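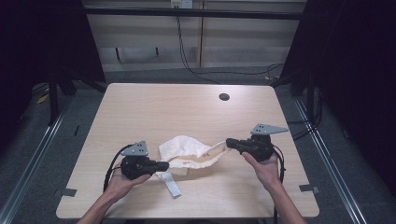
Hüsnü Baysal wrote to me after my last post to say that a rule only counts if a tired person can follow it at the end of a shift, and that half of my demonstration rules would fail that test. I've been chewing on that for two weeks and I think he's right, so I went back through the whole sheet and rewrote it. I had such a good time doing it that you're getting the long version!

Quick catch-up for anyone who came in through the Gonport write-up: I look after the demonstration work for our cloth-handling project, Sekalex. People hold a gripper in each hand and do the task themselves, and the recordings go to training. Soft stuff is the fun part and the awful part. A block stays the shape you left it. Cloth never does.

The old sheet had 35 rules on it. Some were great. Some were me being annoyed about one afternoon in September and writing it down forever. The new one fits on a single page, and these are the bits I'd fight for.

Start with the table. Nothing on it except the item and whatever the task card names. Pens, cups, phones, the task card itself - all somewhere else before the recording begins. I used to have four separate rules for this, including one just about tape. Now it's one line.

Cables next. Each cable leaves the gripper toward the operator and has enough slack for a full reach to the far side. Do the reach before the first take of every session, both arms, all the way out. If you feel a tug, stop and fix it. Hüsnü's version of this on their sheet at Villanueva is just "reach, then record" and I have stolen it completely.

Grip. Let the jaws do the holding. Fingers stay on the gripper body and off the cloth, even when a corner folds under and every instinct says to flick it back. If you touch the item with a bare finger, the take is marked. You don't have to throw it out on the spot, you just mark it and carry on, and whoever reviews the batch decides. The old sheet said to delete it right away and I now think that was a terrible rule. People were making a big decision in two seconds with their hands full.

Pulling things flat deserves its own line. Take up the slack slowly, pause when it's taut, then lower. The pause is the part everyone skips (me too, constantly). We went through a batch of 86 takes looking only for that pause and found it in 40. Not good! But once it was written as its own step on the card, it was much easier to coach.

Mistakes stay in. A dropped corner that you pick up again is a perfectly fine take if you recover it with the grippers. I feel strongly about this one and I know the Rumthorpe people do it differently, with recoveries in a separate folder. I'd love to compare notes on it sometime.

Breaks go on the sheet too, with the same weight as everything else. Put both grippers down, shake out your wrists, walk off. An operator who is rushing toward a target of 2,000 takes is going to start snatching at the cloth, and you can see it in the recordings before they feel it in their arms.

Still unsettled: how to word the rule for swapping out a worn item. "When it looks worn" is useless, and a fixed number of takes seems wasteful for some fabrics and far too generous for others. Hüsnü wants a reference sample kept in a bag to compare against. I'm going to try that next and post the sheet once we've lived with it for a while.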